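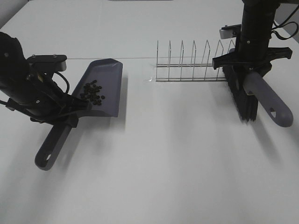
Two-arm sweeping station, Tunetti test lab

Call for participants: gripper comparison, second round

Tunetti is looking for 22 people to operate a pair of robot arms in a comparison of two grippers, the Imus and the Dizon. Sessions start in July 2023 at our Starkoteo site. No robotics background is needed, and people who have never driven an arm are as welcome as those who have.

The work is tabletop cleanup. You guide one arm with a dustpan and the other with a hand brush, and sweep small dark beans off a white table into the pan. You repeat the task with each gripper, then fill in a short form on grip, reach and how tired your hands are. Some runs begin with the tools already held - others ask you to pick up the brush first.

What we ask of you:
- Age 19 or over
- Normal or corrected vision
- Able to sit and use both hands for 30 minutes at a time, with breaks
- Free for two visits in the same week

Participants are paid for each visit, and parking is free. We record the arm positions, the gripper forces and the video from the table and wrist cameras. Your name is kept apart from the recordings. The full set will hold up to 1,000 runs, and results go to everyone who took part in December.

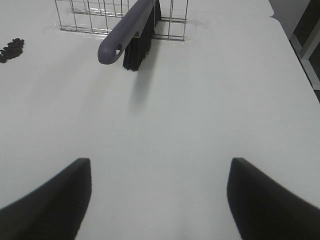
Do I have to use the same controller for both grippers?
You use one hand controller throughout, and staff change only the gripper between blocks.

To apply, send the short form on our contact page with "gripper comparison" in the subject line. Tell us which hand you write with and whether mornings or afternoons suit you. Anyone who took part in the first round may apply again, but new operators get the first places.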